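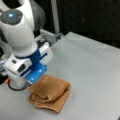
Local Government and Public Safety
Week 5 handout: Emergency meetings and who has to be in the room

Reading: course pack, the Braklow district file and the Rekar council minutes. Bring both to class.

1. What counts as an emergency session
A regular session is set by calendar and the agenda goes out ahead of time. An emergency session is called by the head of the executive, or by a set number of members, on short notice. In most systems it can deal only with the matter named in the notice. Anything else waits.

2. The Braklow case
Braklow has 891 registered farms and one police post. After a run of cattle thefts in February, the district head called in the mayors, two former district heads and the elders of the grazing associations. The former heads had no vote. They were asked because people in the outer villages still went to them first.

The session agreed on:
- night patrols on the Zivley road
- a livestock register, starting with herds of 50 or more
- a shared radio channel for the villages

The register was the part that drew complaints. Owners of small herds said they were left out, and 262 of them signed a petition.

3. The Rekar case
Rekar held its session behind closed doors and published a one-page statement. Compare its wording with the Braklow minutes. Which decisions can you trace to a named office?

4. Terms to know
Quorum, notice period, standing order, advisory member, resolution.

Written work
1000 words on either case, due 24/06/2019. Cite the minutes by page. The Sakai article is optional, and it's on reserve at the library desk.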